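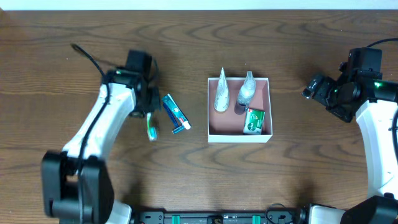
Slide 4: two arms, toiletries task, left gripper over the white toothbrush

Leave this up while talking. Dont read the caption out.

Point at the left side first. Two brushes and a toothpaste tube, close together, dark blue brush partly under the tube. That overlap is what broke the old planner. It treated each item as its own problem, picked a grasp, went, and dragged the neighbor along.

New planner (Mattes Böttcher's branch): score the order before the grasps. Free item first, tube next, bottom brush last. 339 logged runs. Old one finished 65 percent, new one 90. Say the number slowly, people write it down.

Then the box. Bottles already standing at the back, so the place pose has to come in from the front or left. Collision margin is set per object, not global. Someone will ask why. Answer: clear plastic, depth is garbage on it, we pad it.

Right arm: raised, waiting. Scheduler holds it till the left one clears teh shared zone. Hold costs us time, admit it. Marcus Kapoor has a fix, not merged.

Replan takes 37 ms on the Metden box. Skip if running late.

Next slide = failure clips. Check sound is OFF.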